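Packing Tips for a Week on the Road

Zip bags
Sort small things by day, one bag for each of the 7 days. Press the air out before you seal them.

Shoes
Stuff socks inside and put the pair in an old shower cap, soles down.

Toiletries
Unscrew each cap, lay a square of plastic wrap over the opening, and screw it back on.

Shirts and tops
Lay the top flat and smooth the creases. Fold the sides in and roll from the hem.

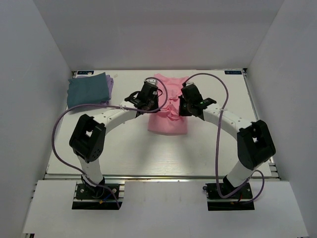
Rental van
Keep one soft bag within reach for rain jackets and snacks.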